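Okay, small thread about finally sorting out my desk setup and my evenings, because three of you asked and I type too slowly to answer everyone 🧵 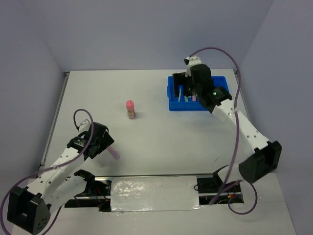
White tabletop, pale walls. My kind of color scheme.

**1/** So back in January I was working at the kitchen table, eating at the kitchen table, and paying bills at the kitchen table. By dinner I was sick of the sight of it. My back hurt and I was snapping at people over toast crumbs.

**2/** Annapurna told me to pick one spot and do nothing but work there. I picked the corner of the bedroom by the window, which gets great light till lunch and then turns into a cave. Bought a lamp. Hated the lamp. Returned the lamp, bought the same one in a warmer bulb and love it (I know, I know).

**3/** Then the desk itself. I had my heart set on a huge one and spent over 20 evenings scrolling listings. Ended up with a secondhand one from a guy across town for $321, chair included! Satish helped me get it up the stairs – we took the door off its hinges and it still scraped the paint.

**4/** Things I'd skip if I did it again: the monitor riser (a fat cookbook is the same height), the cable box, and that little felt tray everyone has. Mine just filled up with receipts and one very old mint.

**5/** Things I'd buy twice: a footrest, a decent mug with a lid, and the cheapest kitchen timer you can find. I stand up when it rings. I grumble, but I stand up.

**6/** The evening part is harder. I shut the laptop at 6, put it in a drawer and go walk 2 miles before I'm allowed on the couch. Some nights it's raining and I go one block and call it a walk.

**7/** Hyun-seo asked if I get more done now. Maybe? I do know I haven't answered an email after 9 since spring, and dinner happens on a table with no chargers on it.

**8/** Still looking for a small rug that won't bunch up under chair wheels. If you have one you like, send me a link please, I've already sent two back!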